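Hand-held grippers stand in for robot arms in Grollum training study
11/07/2021

A robot arm can learn to put away cutlery from recordings made without any robot present, according to results released by the research group at Galang. The method, called Drerkora, replaces teleoperation with a pair of hand-held grippers worked directly by a person.

The group collected 2,230 recordings of short tabletop tasks, among them loading a wire rack, setting a place and moving pans. Of these, 577 were discarded, mostly for lost tracking or a dropped object. The rest were used to train a single control policy for Grollum, the group's two-armed test machine.

"The jaws on the hand-held unit and the jaws on the robot have the same geometry," said Pavithra Joseph, who led the work. "What the policy has to bridge is the arm behind them, and that turned out to be a smaller gap than we had planned for."

Grollum was then given 165 trials with table layouts it had not been trained on. Knives were the hardest items — a thin blade has to enter the rack at a steep angle, and small errors in wrist rotation left it resting on the rim. Performance on forks and pans was more even.

Danilo Dalisay, who designed the grippers, said the cable to each unit remains a limit on how freely the operator can turn the wrist. A version with onboard storage is being tested.

A person works at the table with a gripper in each hand, the left one holding a knife at the wire rack and the right one empty.

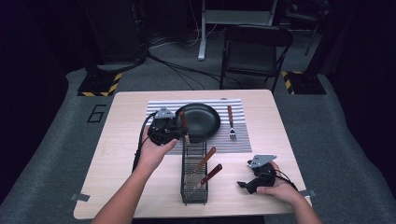

Next steps

The group plans to extend the set to up to 3,000 recordings by April, with more tasks that need both arms at once. Kulley, which supplied the test machine's joints, will run the same policy on a second robot with longer forearms. The recordings will be released after that comparison is complete.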